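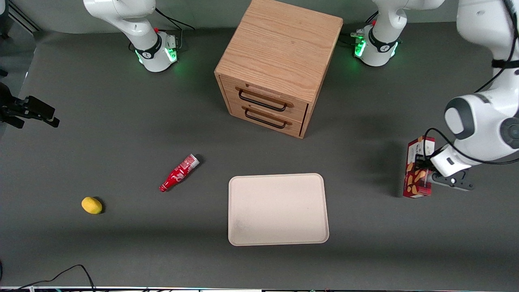
Tatsuya Matsuda: Same trouble with mine. The bottom drawer on the Pistcombe started dragging in May and by Monday it wouldn't close the last half inch. Is yours rubbing at the side or hitting something at the back?

Support > Small Storage > Wernosetti Pistcombe > Drawer sticks

Status: Solved
7 comments

Original report
Product: Pistcombe desktop drawer cabinet, light oak
Used for: snacks and tea things in the break room
Problem: The drawer goes in most of the way and then stops. If I push hard it closes, but then it takes two hands to get it out again. We keep cookies, tea bags and sugar packets in it. Bottles and fruit stay out on the table. The cabinet sits on a flat tabletop and doesn't rock.

Already tried: took everything out, wiped the inside with a dry cloth, put the drawer back. No change when empty.

Reply from Wernosetti support
Please pull the drawer all the way out and check the two wooden runners inside the cabinet. Look for crumbs packed into the corner where the runner meets the back panel. Also check whether the drawer bottom has dropped out of its groove. Let us know what you find.

Update from original poster
Runners are clean. There was sugar in the back left corner, hard as a rock, and I got it out with a toothpick. The drawer now closes but still drags on the left side. The drawer bottom is sagging a little in the middle. I can push it up with a finger and it drops again.

Reply from Wernosetti support
The sag is probably from weight. The drawer is meant for light items. Turn it upside down on a towel, press the bottom panel back into the groove and run a thin line of wood glue along the joint. Leave it overnight with something flat on top. For the drag, rub plain candle wax on the left runner. Please don't use cooking oil or spray furniture polish – both leave a film that picks up dust.

Tatsuya Matsuda: Mine was the back as well. A cookie wrapper had gone over the rear edge of the drawer and folded up behind it. I stand the boxes on end now and leave the tall ones out. A Kaneko tin fits if you lay it down, but a Flolton one is too wide for the drawer.

Update from original poster
Glued it and left it overnight under a stack of magazines. Waxed both runners. It closes flush and opens with one hand. I moved the sugar to a jar with a lid. The left side is still a bit tighter than the right, but I can live with that. OK to close.

Ticket closed by support.

4 people found this helpful
Share 2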